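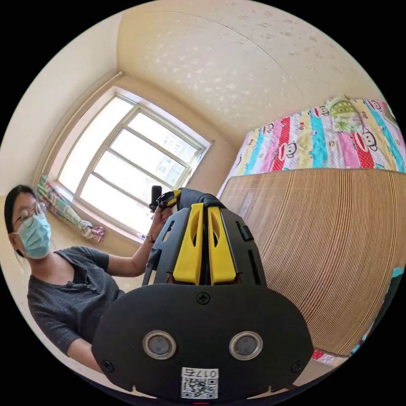

Figura 3. O quarto, com a cama à direita e a janela ao fundo, à esquerda.

Início Cozinha Quartos Casa de banho Jardim Contactos
Pesquisar no manual Pesquisar
Última atualização: janeiro de 2019

Manual da casa Fliltwood
Preparar o quarto entre estadias
por Hildegard Sperling

Se já leu a parte da cozinha, sabe como eu sou: escrevo isto como falo, e vou-me lembrando de coisas pelo caminho. O quarto é a divisão de que mais gosto de tratar (a sério!), e quando a ordem é boa faz-se tudo com calma. Comece sempre pela janela, depois a cama, e deixe o chão para o fim. Eu durante anos fiz ao contrário e acabava a aspirar duas vezes.

O que levar para o quarto
Um jogo de lençóis lavado, as fronhas, a capa de edredão, dois panos de microfibras, um borrifador com água e um pouco de vinagre, o aspirador e um saco grande para a roupa suja. Os lençóis Zoteo estão na prateleira do corredor, com a etiqueta virada para fora. Os Tse são mais estreitos e não servem na cama grande, por muito que se puxe.

Janela

1. Afaste os cortinados, se estiverem corridos, e abra a janela toda. Deixe arejar enquanto trata do resto; eu dou-lhe uns 29 minutos, menos no inverno.
2. Passe o pano húmido no caixilho, de cima para baixo, e insista nos cantos inferiores, onde se junta aquele pó escuro.
3. Limpe o vidro com o borrifador e o segundo pano. Borrife o pano e deixe o vidro em paz, que assim não escorre nada para o peitoril.
4. Seque o peitoril antes de pousar lá seja o que for.

CUIDADO: não se apoie no vidro nem suba para a cama para chegar à parte de cima. Há um escadote na despensa, e o colchão afunda muito mais do que parece.

Desfazer a cama

5. Tire primeiro as almofadas e sacuda-as à janela. As fronhas vão logo para o saco.
6. Desabotoe a capa do edredão e vire-a do avesso ao tirá-la. Espreite os cantos — é onde aparecem meias, e uma vez um brinco.
7. Solte o lençol de baixo começando pelos pés da cama e enrole-o na direção da cabeceira, para o pó ficar lá dentro.
8. Aspire o colchão com o bocal pequeno, devagar, e siga bem as costuras.

Nota: se houver uma nódoa, trate-a já com água fria e sabão e deixe secar bem antes de continuar. Uma cama feita por cima de um colchão húmido fica a cheirar mal durante dias.

Rodar o colchão

Isto só se faz em setembro, salte para o passo 11 no resto do ano.

9. Peça ajuda. Um de cada lado, pelas pegas, e rode o colchão de modo que a cabeceira passe para os pés. Não o vire ao contrário: os Wusinetti têm uma só face para dormir.
10. Confirme que o colchão ficou encostado à cabeceira e que não sobra estrado de um dos lados.

CUIDADO: deixe cerca de 80 centímetros livres ao lado da cama antes de começar a rodar. Candeeiros, copos de água e telemóveis saem primeiro, por favor.

Fazer a cama

11. Estenda o protetor e prenda os elásticos nos quatro cantos. Se um deles saltar, comece pelo canto oposto.
12. Ponha o lençol de baixo e alise-o com a mão aberta, do meio para fora.
13. Estenda o lençol de cima com o avesso virado para si, de maneira que a dobra junto às almofadas mostre o lado bonito. Entale-o só nos pés da cama, porque há muita gente (eu incluída) que detesta dormir presa dos lados.
14. Para a capa do edredão, vire-a do avesso, meta os braços até aos cantos de cima, agarre os cantos do edredão por dentro e sacuda até a capa descer. À primeira parece um truque de circo, à terceira já sai sem pensar!
15. Vista as almofadas e pouse-as com a abertura da fronha virada para o lado contrário ao da porta.
16. Dobre a manta em três e deixe-a aos pés da cama. No verão guarde-a no armário, na prateleira de cima.

Nota: ferro, só na dobra do lençol e nas fronhas. O resto estica-se sozinho se for dobrado assim que sai da corda. Eu já passei capas de edredão inteiras e juro que não se nota diferença nenhuma.

Chão e últimos retoques

Aspire do canto mais afastado para a porta, sem esquecer debaixo da cama. Se o bocal não entrar, troque pelo achatado, que está preso ao tubo. Passe o pano na cabeceira e nos puxadores e veja se as lâmpadas acendem todas. Depois feche a janela, mas só no fim, quando já tiver o saco da roupa na mão.

Se algo não correr bem

O lençol sai dos cantos durante a noite: é quase de certeza um Tse na cama errada. Veja a etiqueta.
O edredão fica todo para um lado: abra a capa, ate as fitas dos cantos e sacuda outra vez.
O estrado range: aperte os parafusos das pernas com a chave sextavada da gaveta da cozinha. Se continuar a ranger, deixe-me um bilhete no frigorífico com o lado de onde vem o barulho.

A roupa suja segue para a máquina, no programa de algodão, e as instruções da máquina estão na parte da casa de banho.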